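Skornia software group - minutes of the February meeting

Present: Nele Oltmanns (chair), Roswitha Pfeiffer, Severyn Harasym, Matúš Říha
Apologies: Sabine Kohlhase (sent written comments on items 3 and 5)
Minutes: Roswitha Pfeiffer

The meeting opened at 2 pm.

1. Minutes of the last meeting

Accepted with one change. Under the item on log storage, "Stelthorpe server" should read "Stelthorpe archive". The server is still in use and is not being retired.

Matúš reported that the action on time stamps is closed. The arm controller and the camera driver now read from the same clock. The action on the licence for the old simulator carries over, as the supplier has not replied.

2. Arm control

Severyn has finished moving the wrist controller to the new message format. The old format is still accepted and will be until the Stelthorpe site has upgraded. He asked that no new code be written against it.

There was a long discussion of the stop behaviour. At present a soft stop holds the last commanded pose, and the arm can settle a little past where the planner thinks it is. When motion resumes, the planner works from the commanded pose and the first move has a small jerk in it. Severyn wants the planner to read the measured joint positions on every resume. Nele agreed but wants it behind a setting until it has been run on both arms.

Matúš asked whether the same fault could explain the odd first waypoints in the Ostance logs. Severyn thought it could, but had not looked. He will check three of the logs against the joint data before anything is changed.

3. Perception near furniture

Matúš went through the results from the wrist camera runs in the office area. The segmentation model does well on objects that are fully in view. It does poorly when the arm is close to a large plain surface. With no texture to work from, the depth estimate on a pale panel drifts, and the error is worst towards the middle of the panel, where there are no edges nearby.

His proposal is to find the rim of the surface first, fit a line to it, and use that line to hold the plane steady while the depth settles. Edges against a dark floor are easy to pick up. Edges against a shaded underside are harder, and the fit sometimes jumps from one to the other between two readings.

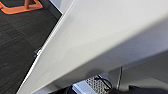 Sabine's written comments supported the line fit but asked that small fittings on an edge be masked before fitting, as they pull the line off true. She also pointed out that the current labels have no class for cables. Anything thin and dark is marked either as background or as part of the gripper, and the planner ignores both. She considers this the more urgent fault of the two.

Roswitha agreed. The gripper mask in particular is too generous - it was drawn wide to cover the blur at the bottom of the view, and real obstacles get lost inside it. Severyn suggested working out the mask from the gripper's joint state instead of using one fixed shape. Matúš said this would take him longer than the line fit, but the mask could be tightened by hand in the meantime.

Perforated metal was also raised. The stereo matcher finds the same pattern of holes over and over and returns several depths for one surface. No decision was made. Matúš will try a larger matching window and bring figures to the next meeting.

Agreed: add a cable class, tighten the fixed mask now, and start the line fit once the labels are done.

4. Planner

Nele reported that the planner update is merged. Planning requests now time out after 20 seconds and return a proper error. Before this they simply hung, and the operator had to restart the whole stack.

Reaching under furniture remains a weak point. The planner treats unseen space as free, so it will offer a path through a table support it has not yet looked at. Two options were put forward. The first is to treat unseen space as blocked, which is safe but leaves the planner unable to find any path in tight places. The second is to treat it as costly, so that it is used only when no other path exists, and at reduced speed.

The group preferred the second option. Roswitha asked for a hard limit on how far the arm may travel through unseen space before it has to stop and look again. Nele will write this up with a suggested value.

5. Tooling

Schmieder, the log viewer, now opens wrist camera footage and joint data side by side. Severyn said scrubbing is slow on long recordings. Roswitha knows the cause, which is that the index is rebuilt every time a file is opened, and will cache it.

Sabine asked in her comments for an export that keeps the label colours. Two people have now written their own scripts for this, and the scripts do not agree. Roswitha will add one export to Schmieder and the scripts will be deleted.

The nightly tests failed 7 times this month. Most were the same network fault on the build machine. Matúš has added a retry, and wants real failures reported separately so that they are not missed among the others.

6. Other business

Nele reminded everyone to write the software version in the run notes. Several recent runs can't be used for comparison without it.

Actions

Severyn - check three Ostance logs against joint data; add the measured-pose setting.
Matúš - tighten the gripper mask; test the larger matching window; chase the simulator licence.
Sabine - draft the labelling rules for cables and edge fittings.
Nele - write up the unseen space cost and travel limit.
Roswitha - cache the Schmieder index; add the label export.

The meeting closed at 3.20 pm.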